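Fuderau School of Baking and Service
Course handout, Unit 28: Serving the croissant

In this unit we study the last step of the work, when the croissant leaves the tray and goes to the guest. Many students give all their attention to the dough and think very little about the plate. Please read these notes before the practical lesson.

1. The plate
Choose a plain plate in a pale color, with a raised rim. The rim keeps the flakes inside when the guest breaks the pastry. Check the plate under the lamp for fingerprints.

2. The crust
A good crust is golden-brown and the layers can be seen clearly. If the color is still light, the tray goes back to the oven. See also page 57 of the Marinho workbook.

3. Holding and placing
Hold the croissant from above and give it light support from below. Do not press the middle, where the layers are most delicate. Bring it low over the plate before you let go.

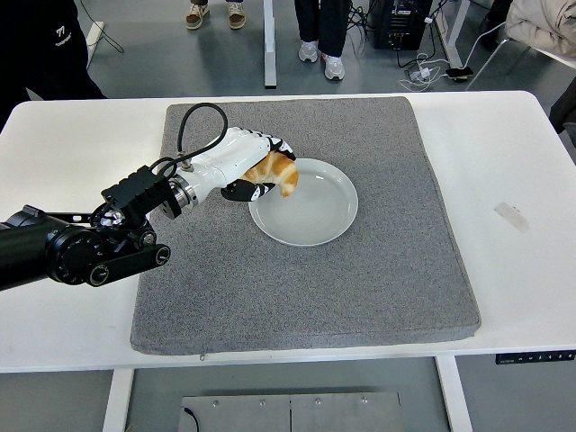 Photo: Zimeto / course archive

The croissant is held just above the plate, with one point directed down to the rim. In the lesson each student will place 2 croissants, one with the points toward the guest and one with the points away. Write in your notebook which position you prefer and why.

Bring your notebook and a clean apron to Room 264.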